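Skalthorpe opened its model homes in November, and I went along because Keogh, the developer, had been putting leaflets through our door since spring. The leaflets say "quiet, warm and ready to live in". I've rented three flats described in those words and could hear somebody's kettle in each of them.

The tour started at ten. You queue in a car park, you get a lanyard, and a young man in a Keogh fleece gives a talk about the site. There will be 667 homes when it's finished. He said the walls between neighbours were "well beyond standard" and moved on to the bins. I asked which standard, and by how much, and he said the technical team would be upstairs later. They were not upstairs later.

We were let into the two-bedroom type, which they call the Luromell. I don't know what a Luromell is and the brochure doesn't say. The rooms are decently proportioned, I'll give them that, and the doors close with a proper weight. The furniture is chosen to be small. I've taken to carrying a tape measure to these things, and the double bed in the second bedroom was a good bit short of a double.

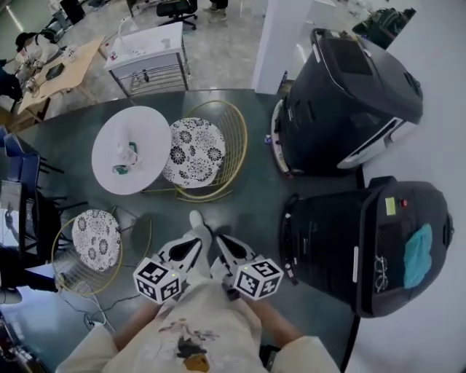 What does it cost to live in one, once you've bought it? The service charge is 107 pounds a month for the first year, and after that it is "reviewed", a word I couldn't get anyone to expand on.

I did find one person who answered questions. Áine Mac an tSaoi was going round with a clipboard for Clokbridge, the firm that will manage the blocks, and she told me plainly that the charge covers the lifts, the stairwells and the grounds but not the heating plant. That's billed separately. It isn't on the leaflet, and it wasn't in the talk. She reckoned about 1000 pounds a year for a couple at home in the evenings, and she said to treat that as a guess until a full winter has gone through the meters.

She also let me knock on the party wall, which sounded solid enough, though there was no one next door to make a noise. I suggested they put a radio on in there and let visitors listen. She wrote it down. I'm not holding my breath.

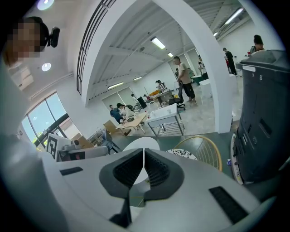
Daylight is the thing I always end up arguing about at show homes, usually with myself. Developers book visitors for the brightest hours and then put every lamp on as well, so you can't tell what the sun is doing and what the electricity is doing. It was the same at this one: the round ceiling lights were on even though there was daylight at the big dark-framed window, with a bit of greenery outside it. I'd have liked five minutes with everything switched off. The greenery I'm less sure of, too, as the site plan has a later block marked on that side – "indicative only", says the small print.

Parking is one space per home, with 12 for visitors across the first phase. The bus comes up to the gate but the last one back leaves at twenty to seven, which rules out most people's idea of an evening in town.

Would I go again? Perhaps when the neighbours are in. I handed back the lanyard, took the price list and ate my sandwich in the car. The price list has no prices for the ground floor, only "on application", so I've applied.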